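Home Care Basics, Unit 8
Soft Goods in the Living Room: Loose Cloths, Cushions and the Pale Sofa
Course handout, Nunddale Adult Learning
Revised 9 February 2024

Read this handout before the practical session. It follows on from the unit on bed linen and uses the same folding terms (lead corner, spine, tail). If you missed that unit, the terms are repeated below.

1. What this unit covers

Most living rooms collect loose cloth. Thin blankets, sweaters, throws and stray sheets end up on the sofa and stay there. In this unit you will learn to clear a sofa seat, sort what was on it, fold what needs folding and leave the upholstery in good shape. Vacuuming and stain removal are in the next unit and will not be tested here.

You need a clear flat surface near the sofa, a basket or tray for small items, a soft clothes brush and a laundry bag. Take off rings and watches with rough edges. Sleeves should be pushed up above the wrist.

2. Look before you lift

Stand at the front of the sofa and look over the whole seat before touching anything. Check for three things: small flat items, straps or cords, and anything that could mark the fabric. Cards, envelopes and receipts are easy to miss on a pale seat, particularly when they are white. They slide under a cloth or down behind a cushion and get folded into the laundry.

Pick up the flat items first and put them in the tray. Do not sort papers at this stage. The person who lives in the house decides what is kept, and the tray goes to them at the end of the job.

If a strap or cord is lying across the seat, follow it with your eyes to both ends before you pull on it. A strap may belong to a bag on the floor or may be caught under a cushion.

3. Finding the lead corner

A crumpled cloth usually has a thick part and one or more loose ends. The thick part is the mound. The loose ends are tails. Begin with a tail, because a tail leads to an edge and an edge leads to a corner. If you begin by grabbing the mound you will lift several layers at once and the cloth will come up in a knot.

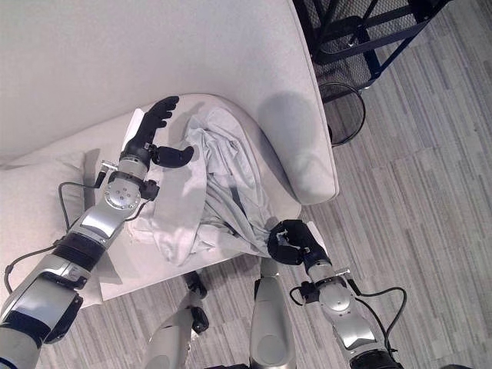
Fig. 1. Lower corner of the cloth pinched and drawn to the right; mound still on the seat.

Procedure:

Take the lead corner between finger and thumb. Use a pinch, not a full grip. Draw it away from the mound, low and level with the seat, until you feel the cloth begin to follow. Stop there. Put your free hand flat beside the mound and look for the next edge. Run your fingers along that edge to the second corner.

With both corners in hand, raise the cloth slowly and let the rest hang. Shake it once, away from your face and away from lamps or shelves. If it is a garment, you will see at this point which way up it is. Turn it by the shoulders or waistband and carry on with the garment fold from Unit 5.

Students often ask whether the cloth should be folded on the sofa itself. For a small cloth this is acceptable. For anything wider than your own outstretched arms, carry it to the flat surface. A soft seat gives under the hands, and the creases will come out uneven.

4. Twisted tails

Sometimes a tail has turned on itself like a rope. Pulling it straight out tightens the twist and can stretch a knit. Hold the mound still with one hand and roll the tail between the fingers of the other, against the direction of the twist, until it opens. Then go back to section 3.

Watch the front edge of the seat. A tail that hangs over the edge has weight of its own, and a slippery fabric will follow it to the floor.

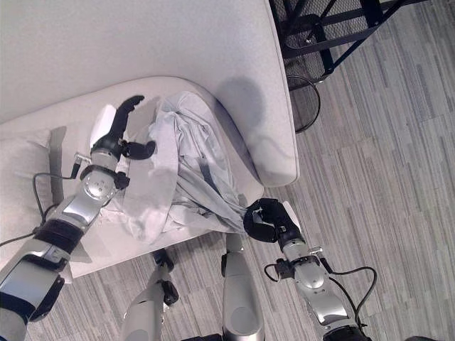
Once the tail is open, lay it back on the seat for a moment and check the length of it for snags, loose threads and pins. Run the flat of the hand over it, both sides. Anything sharp goes in the tray with a note. Damaged items are set apart and are not folded in with the rest.

5. Sorting

Use the same groups as in the rest of the course:

Keep on the sofa - throws and blankets that belong to the room, folded in thirds along the spine and laid over one end of the seat or as the household prefers.
Put away - clean garments and spare bedding.
Wash - anything with a mark or a smell, straight into the laundry bag.
Ask - anything you cannot place.

The Ask group should be small. If it is growing, you are probably being too careful, and most of it can go to Wash.

6. Curved sofas

A straight sofa has square corners you can line a folded blanket up with. A curved sofa does not, and beginners tend to set the blanket at an odd angle. Line the fold up with the front lip of the seat at the spot where the blanket will lie, and ignore the rest of the curve. On the backrest, a folded throw should hang with its spine pointing straight down to the floor. A rounded top edge is more likely to let the throw slip, so put more of its length behind the backrest than you would on a flat-topped one.

Cushions go at the ends first. Leave the inside of the curve open unless the household asks for cushions there.

7. Pale upholstery

Light gray and off-white fabrics show dye transfer. Dark denim and new towels are the usual causes. Do not leave them on a pale seat while you work, even for a few minutes.

Look at the fabric in daylight if you can. A shadow on a rounded backrest can pass for a stain in a dim room. Move your hand between the light and the fabric. If the gray patch changes, leave it alone.

Brush the seat after clearing it, from the backrest toward the front lip, in single strokes. Smooth faint creases with the palm. Do not use a steam iron on a fixed seat cover - the padding holds the moisture.

8. Practical session

You will work in pairs in the Skaltby room. Each pair clears one seat, sorts the items and folds two cloths, one flat and one garment. Partners then change places. Bring your own clothes brush if you have one.

Write up the session in no more than 500 words. State what was on the seat, which group each item went into, and which corner you started from. Write-ups for this unit are due by the end of May and count toward the Rey certificate.

Further reading: Course binder, the pages on folding terms and care labels.

Shares: 8
Comments (3)

Dadton_evening_group
Is the brush the same one we used for the coat unit? Mine sheds.

mapleporch
Section 4 helped. I always yanked the sleeve and wondered why my sweaters came out longer on one side.

knotted_again
Could the garment fold be added to this handout? I lost my Unit 5 pages.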